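Why does a living room get messy?

Have you ever noticed that a room seems to get untidy all by itself? It doesn't, of course – every wrapper was put down by somebody who meant to pick it up in a minute! Start with the soft places, like the arm of the sofa, where sweet papers love to hide in the folds of a blanket.
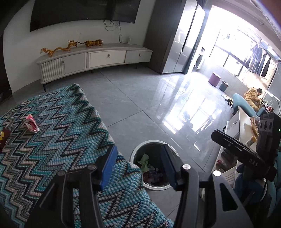 Once the rubbish is in the bin, give the blanket a good shake and fold it again, corner to corner. Ask a grown-up to help if it's a big one (mine is enormous, and I always end up inside it).

Next comes dusting, and dust is a funny thing. It is made of tiny bits of fluff, soil and even skin, so light that they float about before they settle. 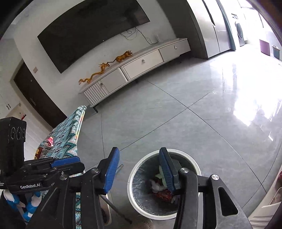 Dust likes flat places best, so the tops of cupboards and shelves need a wipe every week or so. Ornaments take longer. A golden dragon with a long curvy body has lots of little dips where dust can sit, and so does a tiger with its legs in mid-stride, so use a soft dry brush and go gently.

Written by Jyoti Malhotra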